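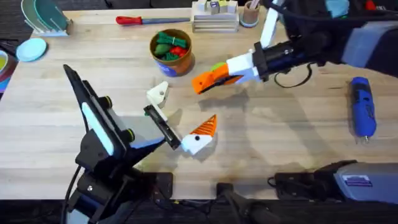
About us

Dultinwood is a small workshop that designs and prints model kits in orange and white plastic. Most of them are birds and other animals. A kit comes as separate parts, and whoever buys it puts it together at home or in class, on any ordinary table. We also run building sessions for schools and sell spare parts for everything we have made.

How we started

Chelsea Hartley taught design and technology for a number of years and printed small figures for her pupils to assemble at the end of term. The first one was a duck with a body in two halves. It was hard to close and the feet fell off. She redrew it over the summer, and the second version went home with every pupil in the year group. Parents began asking where they could get another.

Jamila Fakir joined when the orders became too many for one printer in a spare bedroom. She had worked in a hardware shop and knew about fixings, storage and postage. The two of them took the lease on our present workshop in October and have been there since. Chelsea draws the models and Jamila runs production and orders. Both of them pack when it is busy.

What we make

There are two ranges. Folto is the simpler one, for children from six upwards. The parts are large and push together by hand. No glue is needed and a finished model can be pulled apart and built again.

Fukitz is for older children and adults. The parts are smaller and include brackets and pegs that hold the head, wings and tail at an angle. Some joints are a tight fit when new and need a little patience. If a peg will not go in, rub it lightly with fine sandpaper and try again. Please do not use a hammer. We have had three heads sent back to us that way.

Our bird heads are printed white, with the beak in orange and a small black dot for the eye. Beaks are the part we spend most time on. A smooth cone looks dull once it is printed, so we put grooves in it, and these also give small fingers something to grip. We do not paint the parts. The colour is the colour of the plastic, so a scratch will not show a different shade underneath.

How a kit is made

Each new model starts as a drawing and then a rough print, usually in whatever colour is on the machine. We build it, take it apart and build it again. Parts that snap or that can be put in the wrong way round are redrawn. A model goes on sale when three people who have not seen it before have managed to build it from the instruction sheet alone.

The parts are printed in batches of 100. Loose threads and rough edges are trimmed with a knife, and the parts are sorted into trays by shape. Brackets are checked for the hole, which sometimes closes up in printing and has to be cleared with a hand drill. Parts that fail are kept in a bin by the door and go for recycling when the bin is full.

Building sessions

We visit primary and secondary schools, libraries and after-school clubs. A session lasts ninety minutes and each child builds one model to keep. The school provides tables and chairs and we bring the rest. Light-coloured tables are best, as long as they are not white, because white parts get lost on a white top. We also ask for the tables to be cleared before we come. Small parts roll.

The sessions are led by Chelsea, with one helper for larger groups. We can take a whole class at a time. Children who finish early can swap parts with a neighbour, and quite a few birds have gone home with the wrong beak.

Spare parts

Every part has a number on the instruction sheet. Send us the number and the name of the model and we will post a replacement. The list runs to 252 parts at present, including those for models we no longer sell. Single brackets and pegs are free apart from postage. Heads, bodies and wings are charged at the prices on the spares page.

Where to buy

Kits are sold through our own website and by Triantafyllou, who supply them to museum and gallery shops. Schools can order directly from us on invoice. For orders of more than 1000 kits please write to Jamila first, as these take longer to print and we will need to agree a delivery date.

The workshop is not a shop, but kits can be collected by arrangement on weekday mornings. Please ring the bell and allow us a minute to get to the door.

Page last updated Monday, August 12, 2019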